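The Purple Hour
Clorandale's last roller rink turned its lights back on, and the rest of the town is following

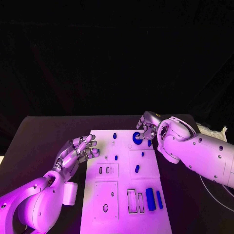 Sometime last November, Clorandale went magenta. It began at the roller rink, which had been beige since it opened, and within a month the color had reached the bowling alley, two dentists and the place that sells hot tubs. The appeal is easy to grasp. Put a black curtain behind a dark table, flood the lot with pink-purple light, and anything white you set down, a flat panel or a smooth curved shell, comes up violet and looks as if it costs extra. I have seen a baked potato treated this way. It was $19.

The Vovomard, a diner that still serves liver, held out until spring. Its owners then bought 40 tubes from a supplier called Rokach, and the liver now arrives the shade of a bridesmaid. Sales are up. Regulars complain that they can't read the menu, though they have been ordering the same thing since high school.

Not everyone is sold. The Baldursdóttir bakery, on the corner across from the bank, keeps its plain yellow bulbs and has a petition by the register asking the town to cap the glow at 10 p.m. It had 448 signatures when I stopped in for a bun. The bun looked like a bun, brown on top, and I felt a little cheated.

At night you can see the whole strip from Route 110, humming away like the inside of a grape.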